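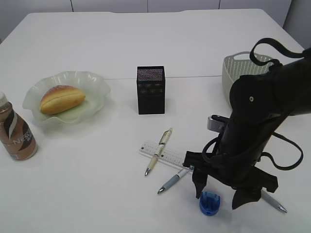 The Woman Who Runs the White Table

Bożena Piątek would like it known that she did not apply for this. She was hired to keep the books at Adamczyk, a small map and print business in Skimcombe, and the books are still her job, in the sense that she is paid for them. The table came later.

"I asked one time whose ruler it was," she says. "That was the interview, apparently. I got the position."

The table is white, long, and shared by everyone who doesn't have a desk of their own, plus several people who do. Things get put down on it. In the old office on Jislow Street there was a row of cubicles, and each person's mess stayed politely behind a partition. When the firm moved in May, the cubicles stayed behind, and the mess came along and met the other messes.

We sat down with her on a Tuesday, late in the afternoon, which she calls the worst time to see it and the only time worth seeing it.

"Mornings, anybody can have a clean table. Come at four. At four you find out who you work with."

I ask what she finds out. She thinks about it for longer than I expected.

"That people will walk 40 feet to put a pen down next to a pen holder."

Her system, if it can be called that, is short. Pens and rulers get put away at the end of the day. Food belongs on a dish. Anything left over goes in the basket, and the basket is emptied on Friday, into a drawer that she describes as "not a place you want to visit." The whole routine takes her 18 minutes when people have behaved and 30 when there has been a birthday.

The food rule was the hard one. Before the dish, she says, rolls sat straight on the tabletop, and she would find a ring of glaze on somebody's invoice. She brought in the frilly glass one from home. It had been a wedding present, from an aunt with strong feelings about scalloped edges, and had spent years at the back of a cupboard holding rubber bands.

"It's ugly, yes? You can say it. But put a bread roll on it and the roll looks like it has an appointment."

She has noticed that people are slower to steal from it, too. A roll on a napkin is anybody's. A roll on glass seems to have an owner, and possibly a lawyer.

Coffee is more of a gray area. She allows it at the left end of the table, well away from paper, provided it has a lid. She has tried to extend the same courtesy to soup and has regretted it.

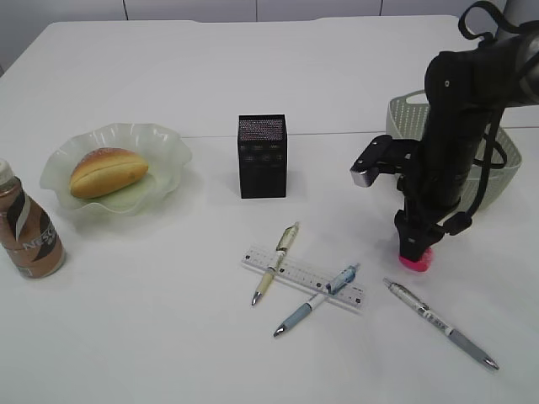 On Rulers

She has opinions about rulers, and I make the mistake of asking for them.

"Clear plastic, always. With a wooden one you're guessing what's underneath. With a metal one you're guessing too, and also it's cold." She likes to be able to see the line she is measuring. She is less fond of the way a clear ruler disappears on a white surface, and admits that she once spent a good part of a lunch hour looking for one she was leaning on.

Pens laid across a ruler don't bother her as much as I'd assumed. "At least then I can find the ruler."

What does bother her is a pen left with its point out. She clicks every one she passes. She did it twice while we were talking, without looking down, the way other people straighten a picture. Her son does it now as well, she tells me, and his teacher has written home.
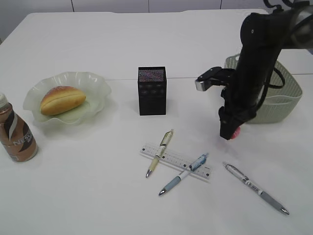

I ask whether anyone has ever pushed back, and she laughs at that. The sales side of the office once bought a desk planning service called Talteo, which sent everybody a reminder at five o'clock to "reset your surface." It lasted 2 weeks. People found the reminder very useful as a sign that it was time to go home.

"So they reset themselves," she says. "The surface, no."

Her own method is to stand near the table and sigh. She says a good sigh carries as far as the plotter, and that the younger designers have started to get up before she has finished breathing in.

The basket was her one real purchase. She chose green to go with the dish, a detail she would prefer I left out. It has handholds, so it can be carried off to the person responsible and set down in front of them without a word. She is particular about the without a word part.

And does she ever look at the table at the end of the day and feel pleased?

"For a minute, maybe. Then I see where somebody has left their lunch."
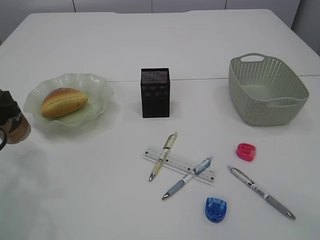

The table at Skimcombe, with the dish, the basket and the ruler.

Before I leave, she asks if the pen I'm holding is mine. I tell her I think so. She holds out her hand for it, turns it over, clicks the point in, and gives it back.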